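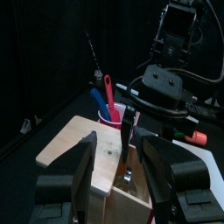 Protokoll der Sitzung des Arbeitskreises Marketing und Berufseinstieg, Juni
Ort: Drasau, Besprechungsraum Nord
Beginn: 14:00 Uhr
Anwesend: Evelien Bosman (Leitung), Pieter Wouters, Dong-geon Wang, Evelien Van Hecke (Protokoll)
Entschuldigt: Wouter Geerts

TOP 1 Genehmigung des letzten Protokolls
Das Protokoll der Sitzung vom Mai wird mit einer Änderung genehmigt. Unter TOP 4 ist »Zielgruppe Quereinsteiger« durch »Zielgruppe Quereinsteiger mit technischem Erststudium« zu ersetzen.

TOP 2 Auswertung der Absolventenbefragung
Wang legt die Rohauswertung vor. Eingegangen sind 746 Fragebögen. Die offenen Antworten zur Frage nach dem ersten Kontakt mit dem Programm sind noch nicht codiert. Wouters weist darauf hin, dass die Kategorien »Messe« und »Hochschulveranstaltung« im Fragebogen nicht trennscharf formuliert waren. Eine nachträgliche Trennung ist nur dort möglich, wo ein Ort angegeben wurde. Bosman bittet darum, die Kategorien im Bericht zusammenzufassen und die Einschränkung in einer Fußnote zu nennen.
Beschluss: Die Auswertung wird ohne Aufschlüsselung nach Jahrgängen an Prillside übergeben. Die Jahrgangstabellen bleiben intern.

TOP 3 Positionierung des Traineeprogramms
Der Entwurf von Jollden liegt in zwei Varianten vor. Variante A stellt den Wechsel aus dem Ingenieurwesen in Produktmanagement und Vertrieb in den Vordergrund, Variante B die Dauer und den Aufbau der Stationen. Van Hecke hält A für verständlicher, bemängelt aber die Überschrift. Wouters spricht sich für B aus, da die Rückfragen der Bewerber überwiegend die Stationen betreffen. Wang regt an, die Stationsübersicht aus B als Tabelle in A zu übernehmen.
Beschluss: Variante A mit Stationsübersicht. Die Überschrift wird neu formuliert – Vorschläge bitte schriftlich an Bosman. Geerts erhält den Entwurf vorab zur Stellungnahme.

TOP 4 Mentoring
Für den nächsten Durchgang liegen fünf Zusagen von Mentoren vor, darunter zwei aus dem Bereich Marktforschung. Offen ist die Besetzung im Bereich Preisgestaltung. Martens hat eine Rückmeldung angekündigt, ein Name liegt noch nicht vor. Die Mentoringvereinbarung wird um einen Absatz zur Vertraulichkeit ergänzt; der Text ist mit der Personalabteilung abgestimmt. Einwände bestehen nicht.
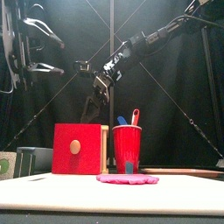
Roter Holzkasten mit rundem Knauf, rechts ein roter Becher

TOP 5 Internetauftritt
Die Seite »Berufswege« enthält weiterhin Kurzprofile ehemaliger Trainees mit veralteten Funktionsbezeichnungen. Wouters schreibt die Betroffenen an. Profile ohne Rückmeldung werden bis zur Klärung abgeschaltet. Die Anfrage von Prillside, das Kontaktformular durch eine E-Mail-Adresse zu ersetzen, wird zurückgestellt. Wang prüft zunächst, ob die Zuordnung der Anfragen nach Herkunft dann noch möglich ist.

TOP 6 Verschiedenes
Die Reisekostenabrechnungen für die Hochschulmesse sind unvollständig. Es fehlen die Belege für den Standaufbau. Van Hecke fordert sie bei Martens nach.
Die Vorlage für Präsentationen ist im gemeinsamen Verzeichnis abgelegt, die alte Fassung ist nicht mehr zu verwenden.

Offene Aufgaben
Bosman: Überschrift Variante A, Rücksprache mit Geerts
Wang: Codierung der offenen Antworten, Prüfung Kontaktformular
Wouters: Anschreiben Kurzprofile
Van Hecke: Belege Standaufbau, Versand der Mentoringvereinbarung

Ende der Sitzung: 15:40 Uhr
Für das Protokoll: Evelien Van Hecke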